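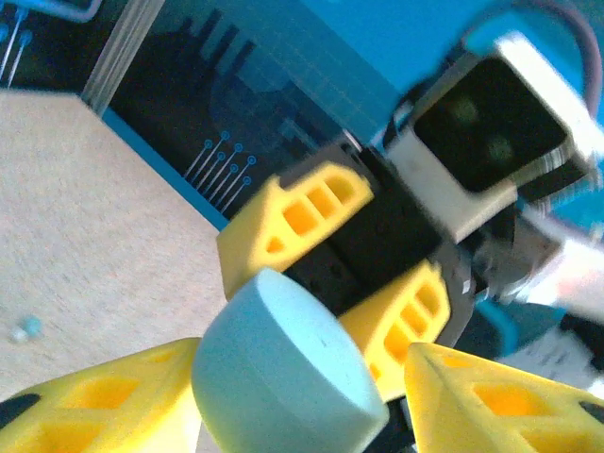 Cornow to open repair and reuse centre in former Moen dairy building

10 Aug 2021

Household goods charity Cornow will open a repair and reuse centre in the former dairy building on Altska Road, Moen, next month. The centre will take in furniture, bicycles, small electrical items and textiles, repair what can be repaired and sell the goods at low prices to people living in Moen and the surrounding villages.

The building has stood vacant since the dairy moved its bottling work to Bilis. Cornow has taken it on a lease of 30 years from the district council, which owns the site. The ground floor will hold the shop, the goods-in area and a furniture workshop. The bicycle and electrical workshops will be on the first floor, along with a teaching room and a small kitchen.

The charity already runs a shop and collection service in Bilis, which it opened in a disused bus garage. Last year the Bilis shop passed on 1148 items of furniture to local households. Demand for beds, wardrobes and tables has been higher than the shop can meet, and many of the people asking for them live on the Moen side of the river and have had to pay for delivery. Goods ordered at either site will be available for collection from the other without charge once the new centre is open.

Building work

Work on the dairy building began in March. The roof over the old cold store has been replaced and the loading bay widened so that the collection van can reverse in under cover. A lift has been fitted between the two floors. The original tiled walls in the bottling hall have been cleaned and kept, and the hall will become the main shop floor.

Some jobs are still to be finished. The yard has to be resurfaced, and the front doors are being remade to match the old ones, which were too badly rotted to save. The yard gate on Mill Lane will stay closed until the resurfacing is complete, and all visitors should use the Altska Road entrance until then.

Heating will come from an air source heat pump, with new insulation above the ceilings on both floors. The council has agreed to a reduced rent for the first 4 years in return for these improvements.

What the centre will accept

Furniture must be clean and complete, although loose joints, missing handles and scratched surfaces are not a problem. Sofas, armchairs and mattresses need to have their fire safety labels attached. The charity is not able to sell them without a label and the collection crew will have to leave them behind.

Small electrical items such as kettles, lamps, toasters, radios and vacuum cleaners will be accepted whether or not they are working. Each one will be safety tested before it is put on sale. Items beyond repair will be stripped for spare parts and the rest sent for recycling. The centre will not take fridges, freezers, washing machines or televisions at present, but it hopes to do so when there is more storage space in the yard building.

Bicycles of all sizes are wanted, including children's bicycles and frames without wheels. Curtains, bedding and towels should be washed and bagged. Clothes will not be sold at Moen, as there are already two charity clothes shops in the town, but they can still be left at the Bilis shop.

Paint, gas bottles, car parts and building rubble should be taken to the council recycling site and not left at the centre. Goods must not be left outside the doors when the centre is closed.

Prices and discounts

Prices will be marked on every item and will be the same as those in Bilis. People who receive housing benefit, council tax support or a state pension, and full-time students, will be able to buy furniture at a reduced price when they show a letter or card at the till. Referrals from housing officers and support workers will be dealt with by appointment, so that families moving into an unfurnished home can choose what they need in one visit.

Delivery within Moen will be charged at a flat rate. Collection of donated goods is free - bookings can be made by telephone or at the desk in either shop.

Courses and repair sessions

The teaching room will be used for short courses in furniture repair, basic upholstery, sewing and bicycle maintenance. Each course will run over several weeks, with daytime and evening groups. There will be 29 places in total in the first term. Places will be offered first to people who are out of work, and any that are left will be open to everyone. Tools and materials are included in the course fee.

A drop-in repair session will be held on Saturday mornings, when visitors can bring one item and work on it with help from workshop staff. There is no charge for the session, though new parts will have to be paid for. Staff will not be able to look at microwave ovens, gas appliances or anything that needs more than one person to carry it.

Jobs at the centre

Cornow is recruiting a shop supervisor, a van driver, a furniture restorer and a part-time electrical tester. Applicants for the driving post need a full licence and must be able to lift heavy items. Training towards a testing qualification will be given to the electrical tester if needed. Application forms are available from the Bilis shop and the library in Moen.

The centre is also looking for people who can give a regular half day in the shop or workshops. Travel costs within the district will be paid.

Opening hours and travel

The centre will open from Tuesday to Saturday, 9.30am to 5pm. Donations will be accepted until half an hour before closing. The bus from Bilis stops outside the Altska Road entrance, and there are cycle stands beside the loading bay. Parking is limited to short stays for loading, with a marked bay for disabled drivers next to the main doors. The public car park behind the library is a few minutes' walk away.

The opening date will be displayed at both sites and in the library once the yard work has been signed off.

Notes to editors

Cornow is a registered charity which collects, repairs and sells household goods. Its Bilis shop will keep its present opening hours.

Press visits to the Moen building can be arranged before the opening through the charity's office at the Bilis shop. Visitors to the site will need to wear sturdy shoes while work in the yard continues.

Ends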